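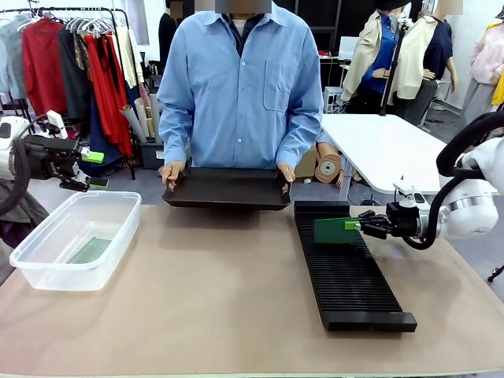

Tray held above the work table, clear bin and slotted rack on it.

Keeping circuit boards in order on a small work table

In our workshop we share one big room with the sewing people, so the table for boards must be easy to clear. These are the habits which work for us at Magbanua.

Use a rack with slots for the boards you will need again the same day. A board that stands upright touches its neighbor nowhere, and you can take it by the edges. We put the rack a little diagonal on the table, with the near end toward the person who works. The hand goes in more naturally like this. Fill it from the back end first, otherwise you reach over the boards already standing and your sleeve catches one.

A clear plastic bin is good for boards that still wait for checking. You see from the side if something is left inside. Do not make a pile in it. One layer on the bottom and then stop, even when there is a lot of space above. Ordinary plastic can build up static, so for bare boards please buy the antistatic kind, or keep each board in its bag.

Carry a tray with two hands, one on each short side, and keep it low over the table. I have dropped one tray in my life and it was with one hand, and I was looking for small screws until 15 minutes after closing time.

A black tray hides dark screws very well. Put a sheet of white paper in it before you begin to take something apart. Change the paper when it has marks of flux.

Write on the bin, not on the lid, because lids travel. Our bins have a number on the front side and the same number in the notebook. Bin 285 is for returns, bin 606 is for boards we keep only for parts. Last September I threw away half of 606 and we missed none of it.

Dust from fabric is a problem if you have clothes or paper rolls in the same room. Brush the slots of the rack with a soft dry brush before you fill it. Never blow with the mouth, it leaves moisture.

Tape and empty boxes live under the next table. On the work table they only take the place of the tray.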